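**Does my homeowners policy cover sewer backup, or have I been paying for a decorative binder?**

Posted 25/05/2019 by halfbasement

We bought a 1950s split-level in Drurnton, at the bottom of a hill that the listing called "gently rolling." In April it rained for most of a week and the floor drain in the laundry area began running in the wrong direction. I had always assumed drains were a one-way arrangement.

The plumber charged me $2,743 for the cleanup and the cable work. I sent the bill to our insurer, Arance Mutual, and got back a letter saying water that backs up through sewers or drains is excluded, see page 17. I saw page 17. It does say that. It says it in the same size type as the part about volcanoes, which we don't have.

My agent at the Jillberg office says I could have had an endorsement for this. He sounded surprised that I didn't. He sold me the policy.

Two things I'd like to know. Is there any point in arguing, and what should I be buying before the next storm?

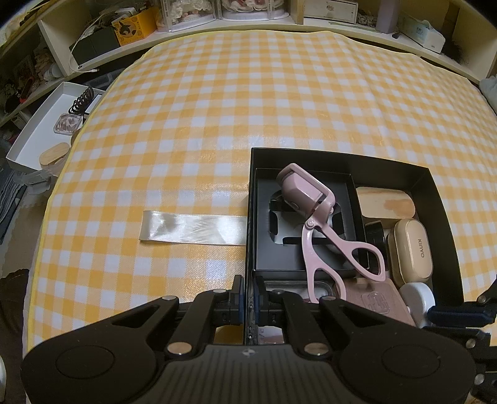

Is sewer backup the same as flood, as far as the insurance is concerned?

They're treated as separate things. Flood generally means surface water coming in from outside, and it takes a flood policy. Backup comes up through the pipes and takes an endorsement on the homeowners policy. You can own one and not the other, and you will usually find out which on a weekend.

---

**gutterball_62**

Fight them. They always deny the first time. My cousin got a whole roof.

---

**dryfeet**

A roof is a different part of the policy, so I wouldn't lean on the cousin.

If the exclusion is written as plainly as you say and you have no endorsement, an appeal on the backup itself is a long shot. Read the whole policy first, though, along with the declarations page and any forms stapled behind it. Endorsements sometimes get added at renewal and then forgotten by everyone, including the person who sold them. If you asked for backup coverage in writing when you bought the house and it was left off, that's a complaint about the agent, and your state insurance department will have a form for it.

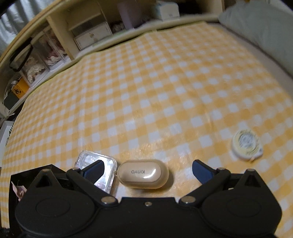

As for what to buy, get the backup endorsement and pay attention to the limit. The cheap ones stop at a figure that barely covers carpet. Ask whether the sump pump is included, whether the deductible is separate, and whether finished walls and furniture count. Ask by email so there's an answer you can forward later.

Then get a plumber to look at a backwater valve. We had MacPherson Plumbing put one in and it came to $3,329, including cutting the slab and patching it with concrete that doesn't match. Some towns refund part of that. Ours refunded up to $2,000, paid out at the speed of glaciers, but it was paid. Call your public works office before the job starts, as ours wanted the permit number and a drawing up front. The valve needs to be opened and cleaned now and then or it quits on you.

Also move anything you like off the floor.

---

**halfbasement**

Thank you both, in differing amounts. Went through the binder again and there is no endorsement, though there is a coupon for a car wash. I've emailed the agent the questions above and left a message with public works.

---

**third_street_pat**

Same thing happened to us. Do you have a big tree in the front yard? We had a maple and it was roots in the line the whole time. Have them run a camera down there before you pay for a valve.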